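Cultdale Halt: winter readiness check, platform and waiting room
Season: start of January. Walked from 6.40 am, before the first train to Gident.

What a cracking morning for it, and what a difference from last winter! Comments are under each item.
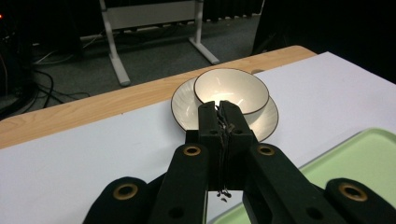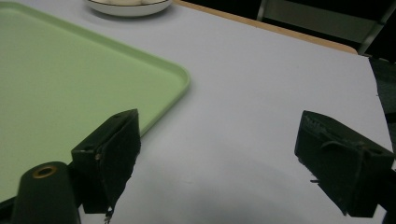 First: white bowl on its saucer. Second: pale green tray on the white tabletop.

1. Platform edge and tactile strip clear of snow
PASS. All 83 metres swept to full width. Lovely job.

2. Grit bins
PASS, with a note. We have 8 bins and all are stocked, but the lid on the one by the ramp sticks. Please grease it.

3. Points heaters, Bassi end
PASS. Came on at the first attempt. I can't tell you how pleased I was to see that light go green!

4. Snow fence above the cutting
ACTION. 4 posts are leaning after the wind. Fence still holding, but I'd like them straight before the next big fall.

5. Waiting room heating, door and floor
PASS. Nice and warm inside, door closes by itself, mat flat. Anyone stuck waiting for the Saledis bus will be glad of it.

6. Emergency blankets
PASS. Counted 53 in the cupboard, all sealed. Brilliant, that's more than we've ever had.

7. Help point and loudspeaker
PASS. Answered quickly. The loudspeaker is a bit crackly on the far platform, though every word could be understood.

8. Footpath to the road
ACTION. Ice under the gutter again. Gritted while I was there, gutter needs a proper repair.

Next walk: February, same route, plus the footbridge steps.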